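Moving interviews after the invite has gone out?
Posted Friday, October 20, 2023

halldora_l
We've got 3 people coming in for the stores job and one has asked for a later slot. If I change the time in Disus, does it email the whole panel again? Last time my manager got 8 messages and wasn't amused.
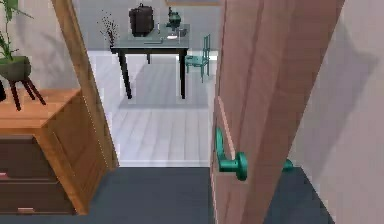

Open door, teal handle

ckim
Yes, it emails everybody. I untick "notify panel" first, then just ring them.

halldora_l
Ooh, where's that? I only see "notify candidate".

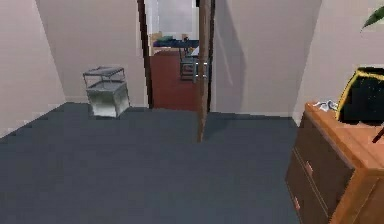 Kári Thoroddsen
Forum moderator

It's under the panel tab, but I'd leave it ticked. We had an interviewer sit waiting at the old time once — 90 minutes, poor man. Extra emails are a small price.

ckim
Can't agree, Kári. People stop reading them! My lot bin anything from Disus on sight.

jonas_h
We cancel and send a fresh invite. Bit of a faff, but the calendar entry comes out right.

ckim
And the candidate gets a cancellation? I'd panic.

jonas_h
I phone them first, obviously.

halldora_l
Found the tab, thanks both. Leaving it ticked this time and warning my manager. Does the room booking move too, or do I redo that by hand?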